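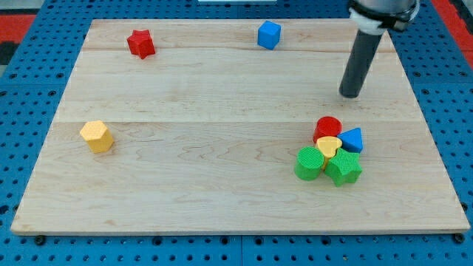 Toy blocks on a board, with the arm hanging over them.

So I've been going back and forth with my brother-in-law since September about whether a machine is ever going to pick up after his kids. He says three years. I say he should keep buying bins. Last week I finally sat down and read everything I'd bookmarked, and now you all get to hear about it.

My interest in this is pretty selfish. I've got two boys and a living room you can't cross barefoot after dinner. If somebody sold a thing that put the blocks back in the box every night, I would skip a vacation to pay for it. I'd probably skip two.

What got me was how small the chores still are. I went in expecting laundry and dishes, and a whole lot of it comes down to blocks on a table. Slide the red star over to the blue cube. Get the yellow heart out from between the others. My four-year-old would do it with his elbow while asking for juice. But look at how that heart is wedged in with the green star right up against it, and then picture doing the job with one stick and no fingers! I tried it on the kitchen table with a chopstick and my son's blocks, and I was worse than I'd like to admit. Everything you push bumps into something else, and the round ones wander off.

Theophilus Dogbe (we used to work together at Ankrah, on the packing floor) thinks I'm looking at it from the wrong end. His shop has had arms for years. They lift the same carton off the same belt and set it in the same place, and they'll do 1,000 of those before lunch without a complaint. He says that part is finished and boring. The trouble starts when a carton shows up dented or turned sideways, and then somebody walks over and fixes it by hand – usually him.

I think that's my living room in a nutshell. Every single carton in my living room is dented and turned sideways. There's a sock in with the blocks, and half a cracker, and something from a board game we don't own.

I also wrote to Jacinto Cisneros, who did the robot vacuum piece I linked a while back. He's had 7 of those vacuums through his house in Irkilcombe, and he's a lot more hopeful than me. His point was that sorting toys doesn't have to be perfect. If it gets most of them into some bin, who cares which bin? Fair enough! I hadn't thought of it that way, and I'll give my brother-in-law half a point for it.

Where I get stuck is the price. An arm that can push blocks around needs a table bolted down and good light and nobody's dog. I'd pay $500 tomorrow for one that could handle my rug, and I don't see that happening while the boys are still small enough to have blocks. By the time it's ready they'll be leaving wet towels on the floor, and I suspect towels are a whole other problem.

Laundry folding is next on my reading list. If you've got anything good on that, put it in the comments, especially if you've seen one working in a regular house with regular wrinkled shirts.

Posted 1/23/26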